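Ticket 1564: Bed exit alarm going off all night (and then not at all)
Opened by: Roksolana Lysenko
Product: Wulluver bed sensor pad, with the Rovmont plug-in receiver
Status: Open, waiting on customer
Opened: Jun 2, 2019

Roksolana Lysenko wrote:

Hi all, me again, sorry! I look after my mum at home and we've had one of your pads under her sheet since March, when she came out of hospital after a fall. It's meant to buzz the receiver in my room if she gets up in the night, so I can be there before she's halfway to the loo. For weeks it was brilliant. Now it has gone a bit mad.

What happens is this. She goes to bed, I press the green button, the light goes steady. All fine. Then some time in the small hours it shrieks, I leg it across the landing, and there she is fast asleep on her side, wondering (once I've woken her up) what on earth I'm doing. Four times in one night last week! Then the night before last she did get up, walked to the bathroom and back on her own, and the thing never made a peep. I only found out because she told me at breakfast, very pleased with herself. I was less pleased.

Things I've tried so far:

- New batteries in the pad box, twice, different packets
- Moved the receiver from the shelf to the socket by my door
- Turned the delay from none to 2 seconds, which cut the false alarms a bit but I'm nervous of going higher
- Wiped the pad down and let it dry flat for a day, as the booklet says
- Swapped the thick mattress topper for a thin one

The receiver shows code 508 after each false alarm. I can't find 508 anywhere in the booklet, it jumps straight over it.

Taras Chornovol (support) wrote:

Hello Roksolana, thanks for such a full list, it saves me asking most of my usual questions. Sorry you're both losing sleep.

508 means the pad lost its signal and found it again. The receiver treats the loss as someone leaving the bed, so you get the alarm. It's in the newer booklet, and I'll post you one. Please don't raise the delay any further for now.

Could you tell me three things: whether the pad is under her shoulders or her hips, which way the lead comes out, and whether anything gets tucked in over the lead when the bed is made? And until this is sorted please don't count on the alarm by itself. If you've got a spare baby monitor, or can leave both doors open, do that as well.

Roksolana Lysenko wrote:

Baby monitor borrowed from next door, good shout. Pictures first and then your answers.

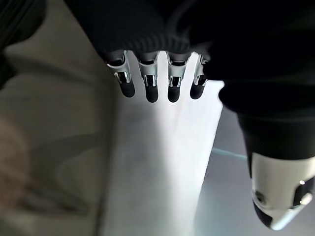
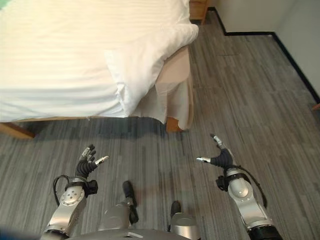
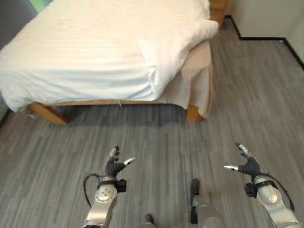
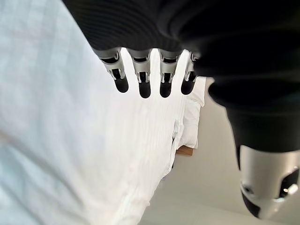 Attachments 1 to 4. Bed in 2 and 3.

Right, answers. The pad is under her hips, or it is when I put it there. By morning it has usually crept up towards her back, she's a terrible wriggler. The lead comes out on the side nearest the door. And yes, I do tuck the bottom sheet in over it, quite tightly, I was taught hospital corners and can't stop myself.

I've just had another look at the plug end while typing this and there's a kink right where it goes into the box. If I wiggle it the light flickers. Is that it, do you think? I feel a bit daft if so.

Taras Chornovol (support) wrote:

Not daft at all. A flickering light when you move the plug would explain the false alarms and quite possibly the missed one too. If the connection drops and the box doesn't wake up properly, it can sit there doing nothing. Please stop using that lead.

I've asked the Zinchenko depot to send a new lead and a new pad. The pad is the wider Plandix one, with a strap at each end that goes round the mattress, so it should stay put however much she wriggles. Rated for 2000 hours of use before it wants replacing, and there's a space on the label to write the start date.

When it arrives:

- Strap it across at hip height, under the bottom sheet
- Leave a loose loop of lead at the side and don't tuck anything over it
- Clip the box up off the floor
- Test it with you lying on the bed first, then with your mum. Sit up, stand up, and wait for the buzz. Do that a few times

Has she been told by the GP or the falls nurse that she's all right to walk to the bathroom by herself? If she's started doing it, it's worth ringing them to mention it. They may want to look at her again, and a plug-in night light on the landing wouldn't hurt either.

Roksolana Lysenko wrote:

You star, thank you. Night light is already up (she says it's like an airport). I'll ring the surgery in the morning about the walking, I hadn't thought of that as something they'd want to know.

One more question while I've got you: can the new pad go through the wash or is it wipe only? I'll write again once it's strapped in and tested.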